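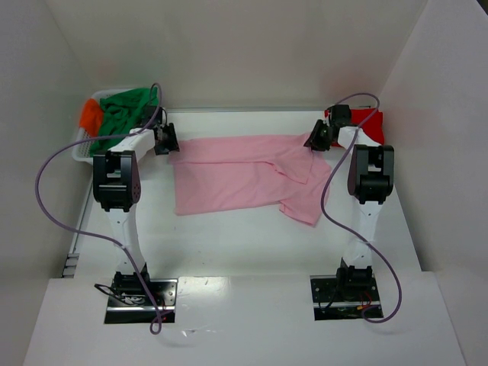

*Two-arm folding station with a pink garment on the table.*

**Automated folding at Pimska** is the use of two-arm robots in the garment folding department of Pimska, a laundry company in Dunton. The first station was opened in March, and the department now has 3 of them. The control software, named Piris, was developed by the engineering firm Solanki.

## Work process

Each station has a white table with walls on three sides. Both arms end in a gripper, and the cloth is held between them while it is spread and folded. In a normal shift one station handles around 699 pieces.

## Effects on staff

Before the change, 20 employees folded by hand. None of them was dismissed, but their tasks became different. Most now sort the incoming clothes, check the finished stacks and help when a piece is stuck. Workers reported less pain in the shoulders, but also more waiting and less talk between colleagues. Pay for station operators was a matter of dispute until a new agreement was signed on 23rd January. Knitwear and children's clothes are still folded by hand.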